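Search products, parts, guides
Search

Category: Data Collection Gear > Hand-Held Grippers & Kits

Grilitz Hand-Held Gripper Kit

Tuesday, January 1, 2019
By Gianni Rizzi

Okay, I've wanted to write this page properly for ages! We've been selling the Grilitz kit out of the Tasmont workshop for a while now, and the old listing was basically a parts list and a price. So here goes, from somebody who squeezes the thing for a living.

The Grilitz is a gripper you hold in your hand. You pick stuff up with it, you put stuff down with it, and the camera on top records what the fingers are doing while you do it. Do the same chore enough times and you've got a pile of examples your policy can learn from, with no arm to book and no teleop rig to fight with. I can carry mine to somebody's kitchen in a backpack (and I have, more than once – my sister is very patient).

What you get in the box: the gripper body with trigger, two fingers, a spare set of soft pads, the camera mount, a charging cable, a calibration card and a little bag of screws. The camera is sold separately. I know, I know, but half of you already own one and didn't want to pay for a second.

Oh, and the trigger is much lighter than on the first batch! Amirul Oei redid the spring after I complained about my thumb for most of a winter, and I can now do a full afternoon without wanting to throw it across the room.

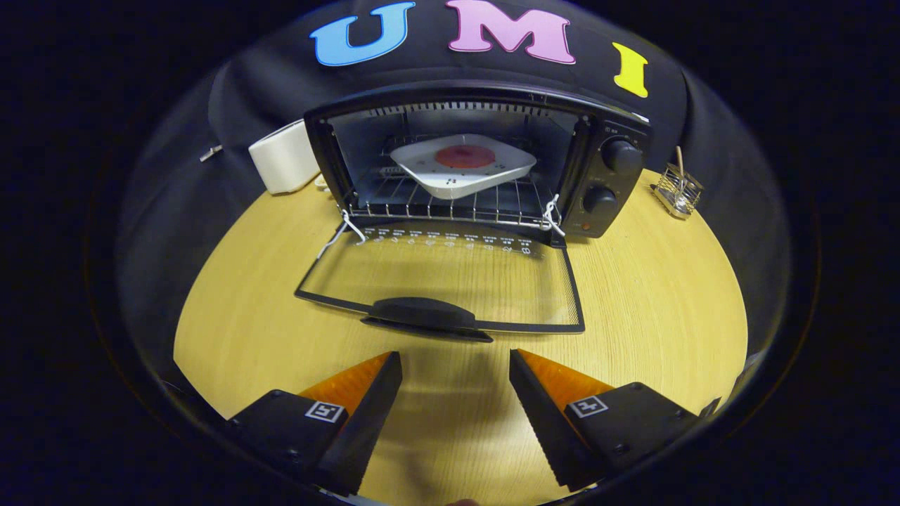 Picking a task is the part I get the most email about, so let me talk about that. My advice is to start with something that has a clear beginning and end, and that you can reset fast. I love toaster oven tasks for this. You've got a door that swings, a rack, knobs to turn, and a plate that has to come out without bumping the sides. Setting the plate at an angle, with one corner toward the door, is a nice way to mix up the starting position, and you should mix it up a lot, way more than feels necessary. I'd also hang some plain dark cloth behind the table for your first set, just to keep things simple, and then go do the same task somewhere messy once your pipeline is running.

For a first go, I tell people to record 35 demos, throw out the bad ones, and train on what's left before recording any more. It won't be a great policy! But you'll find out if your timestamps are off or your gripper width is reading backwards, and you'll find out before you've spent a week on it. I once did 20 takes with the calibration file from a different gripper. Please learn from me.

A few other bits people ask about:

Markers. Keep the square markers on the fingers clean and flat. They're how the software works out how far open the gripper is, and a thumbprint or a peeling corner can wreck a take. I wipe mine down before every session.

Pads. They're soft and they do wear out. Swapping a pair takes me two minutes with the small driver. If yours start to tear near the tip, change both so they match.

Slow down. Everybody moves too fast at first – me too. Blurry video means lost tracking, and lost tracking means doing it over.

Software. Recordings go through Flomberg, our free desktop tool, which lines up the video with the finger width and lets you trim the ends. It'll export to the usual formats. The Mészáros add-on gives you batch trimming and a side-by-side viewer, and I use it every day, but you can get going fine without it.

Shipping is 13 dollars flat in the continental US, and spare pads ride along free if you order them with a kit. If you're stuck on whether your task will work with fingers this shape, send me a short clip of you doing it by hand and I'll tell you what I think. Amirul answers the calibration questions, and he's a lot quicker at email than I am.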